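Open Day at Handen, Jinderbridge: What Was on the Screens

Posted 6/3/24

I went to the Handen open day with low hopes and a free parking pass. The invitation promised "a working look at home robotics." What we got was a tour of a rented building, a tray of pastries, and a long sit in front of simulated robots doing simulated chores. Handen says the simulator is where most of the real work happens now. That may well be true. It is also a lot cheaper than buying arms.

The host was Do-yoon Seok, who runs the simulation side and was good company. He took every question, including the rude ones, and a fair number of the rude ones were mine. The software is called Groris. It renders a room, drops things into it, and lets a virtual gripper try to pick them up. Admasu, the part that makes the decisions, gets the gripper's view and works out where to go. I saw two pictures from it that I thought were worth putting up here, so this is a short gallery. The rest of my notes are mixed in between them.

First, the numbers on the welcome sheet. Handen claims 600 practice rooms and 164 objects. I asked how many of those rooms were different rooms and how many were the same room in new stone. Seok laughed and said the split was "being reviewed." The sheet didn't give a success rate. I asked for one at the start and again over lunch, and was told it depends on the task. Of course it depends on the task. Pick a task, then, and print the number next to it. 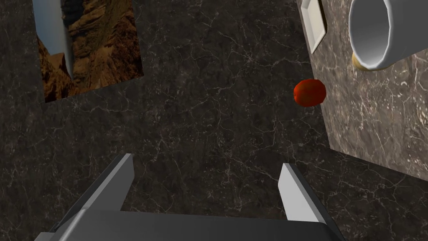

Groris, gripper view: small red fruit on dark marble, fingers open, still out of reach.

I'll give them this much: the stone looks great. Somebody has put real hours into those veins, and a busy floor or counter is a fair thing to throw at a machine that has to find its way by sight. A plain gray table would have been the easy choice, and I've sat through plenty of demos that made it.

My trouble is with what comes after the looking. A tomato on a real counter rolls if you nudge it. It has a skin, and the skin splits. I asked whether the simulated fruit can be squashed, and the answer was "not at this stage." So a grip that would leave you with sauce gets the same score as a gentle one. Seok didn't try to hide that, and I respect him for it, but the welcome sheet could have said so as well.

We also spent a while on the question of who sets things out. Objects are placed by the software, with some rules so they don't end up inside each other. People don't put things down that way. In my kitchen the thing you want is under the mail, behind the toaster, and touching something sticky. A man in the row behind me asked if they had a version with clutter. They do, it's in testing, and we couldn't see it. I heard "in testing" 7 times before the coffee break, and I wasn't listening for it at first.

Then came flat things, which I was more curious about. Anybody who has tried to get a playing card off a table with winter gloves on knows the problem. The fingers come down on either side, and there's next to nothing to hold. A frame gives you a bit of an edge to work with, but you still have to line up with it, and if it's lying at an angle the whole hand has to turn first.

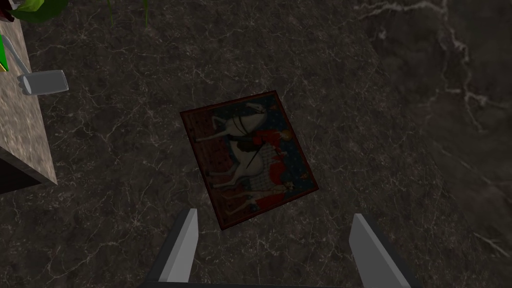

I asked how wide the fingers open and whether anyone had checked that against the widest thing on the object list. This got the best answer of the day. Seok said some pairings of object and gripper can't be done at all, and that they leave a few in on purpose to see whether Admasu gives up or keeps grabbing. What does it do? Mostly keeps grabbing, he said. I wrote that down and underlined it.

The real arm was supposed to come out at 2 and didn't. We were told the room wasn't ready. Fine – rooms aren't ready sometimes, and I've run late on plenty of jobs myself. But an open day for a robot company with no robot moving in the same room as the visitors is a slide show with better parking.

Would I go back? Handen is talking about another session next April, with the arm and with clutter. If they print a success rate on the invitation I'll be there early. If it's the marble again, I'll look at the pictures from home.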